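Pamholm Rules

The Pamholm Rules are a set of good-practice guidelines for people who work beside tabletop robots with two arms. They cover the shared table, the cables, the handing of a part from one arm to the other, and the question of who gets to press start. They have no legal force, a point the rules make on their first page and again on their last, in larger type.

History

The rules grew out of a two-page memo written by Darcy Rewi, then a line technician at Parkelov, after a week in which three different people had moved the same roll of tape out of the same arm's path. The memo was titled "Things That Do Not Belong on the Table." It was copied to a sister workshop in Pamholm, where it picked up a numbering system and several footnotes. The first public edition came out on June 7, 2018, and ran to 30 rules. A second edition followed in November of the next year with 87, many of them about exceptions to the first 30.

Scope

The rules apply to paired arms fixed at a shared bench and working on parts small enough to be held by both grippers. Mobile robots are left out. So are arms behind full fencing, which the authors considered to be somebody else's paperwork.

Two-arm holds

Rules 11 to 19 deal with the moment when both grippers have hold of the same object, which the text calls a "joint hold." During a joint hold, neither arm may be switched to hand guiding, and no person may reach in to help. The grippers should meet over the table and well inside its edges, so that a dropped part lands on the table. Rule 14 asks that the release order be written down before the program is run. The footnote to Rule 14 asks that it be written down somewhere other than the operator's hand. 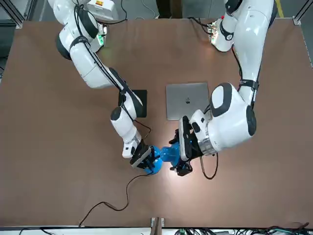 A joint hold: two arms grip a blue object over a shared tabletop.

Table and cables

The best known section is still the one on clutter. Rule 22 says that anything on the table that is not the part, the tool or the fixture should be put away before the arms move. Laptops are named specifically, closed or open. Surveys of compliance have not been carried out, and those who know the rule well have not asked for one.

Rule 24 covers cables at the wrist. A loop must be long enough for the joint to turn fully and short enough not to catch on the other arm, a pair of demands that has kept the makers of cable ties in business. Cables lying across the work surface should be routed to one side and fastened. The second edition added a sentence saying that tape counts as fastening "for the rest of the shift."

Floor markings, warning labels and status lights are treated in a short appendix. Labels must stay readable and may not be covered with other labels.

Reception

Brulell adopted the rules in full and printed 2,000 pocket copies, which proved slightly too large for a pocket. Sutcliffe took on only the sections about joint holds and cables, arguing that its staff could be trusted with a table. It adopted the clutter section the following spring.

Critics have said that the rules mix real safety matters with plain housekeeping and give both the same weight. Rewi has replied that the arm does not know the difference either. A third edition is in preparation - the drafting group has so far agreed on the font.

See also

Hand guiding
Cable management
Emergency stop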